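Plodeck Fridge Deodorizer: two months in, and I still can't smell the difference

Posted in Kitchen by Radwa Slaoui

The Plodeck is a white puck with a fan in it. You charge it over USB, set it on a shelf, and it is supposed to pull the onion and old cheese out of the air. The box promises a "deep clean" for your food, whatever that means. It costs 40 dollars. A box of baking soda costs pocket change, so the puck has some explaining to do.

I ran it from November on, first on the top shelf, then down by the vegetables. Low mode is quiet. High mode sounds like a phone buzzing in a drawer, and I could hear it from the hallway at night. Plodeck says the battery is good for 500 hours. Mine wanted the cable long before that, and the charging light is on the bottom, where you can't see it unless you pick the thing up. 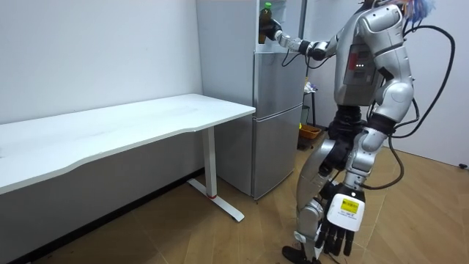
A bottle with a green cap at the upper compartment of a tall silver refrigerator.

Did it work? I cut an onion in half and left it on a saucer overnight with the puck on high. By breakfast the butter tasted of onion. I did the same with an open dish of baking soda and got the same butter. My sister swore the Plodeck night was better — she also knew which night it was.

The replacement filters bother me more. They come in packs of 2, only from Plodeck, and the app nags you to order them whether the fridge smells or not.

The older Lebrun charcoal tub has no fan and no app, and I'd buy that again.

Rating: 2 out of 5. One of those is for low mode.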